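The Kitchen at Night

The test started at six in the evening and Sevim Akyol did not expect to be home for dinner. On her screen there was a kitchen with a marble counter, and in the kitchen nothing had gone right since Wednesday.

The planner was called Stiltdale. It had a simple job. It should look at the counter, decide which hand goes first, and send both arms a path that did not cross. In the old version it solved the left arm, then the right arm, and then it was surprised that they met in the middle.

"Run 262 stopped again," said Alper Kurtuluş from the other desk. "Same place?"

"Same place. The right arm waits for the left arm, and the left arm waits for the right arm. They are very polite."

Sevim opened the log. It had 2926 lines and she read them slowly, as she used to read letters from her grandmother, with a finger under the words. Near the end she found the place. Each arm asked for permission to move and each arm got the same answer, 400 milliseconds too late. The permission was already old when it came.

She thought of her mother and her aunt in the doorway in Hukport, each holding the door for the other, until the soup was cold.

"We should give the lock to one of them," she said.

"To which one?"

"It doesn't matter. The one who asked first. And if they ask together, the left."

She changed nine lines. Alper made tea and did not talk, and this was the best thing about working with him. When he came back she had two moments of the kitchen open on her screen – the same counter, the same two arms.

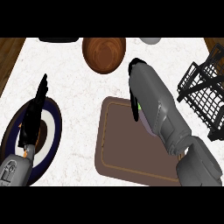
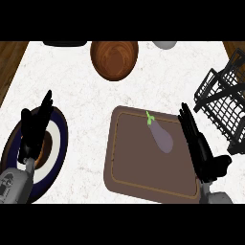

"What does the right arm do when the left one keeps the lock and never gives it back?" Alper asked.

"The lock runs out after a fixed time. Then the planner takes it back, tells the left arm to hold its position, and makes a new path for the right arm from the place where it stands now."

He wrote this on the paper next to his cup, and she started run 263.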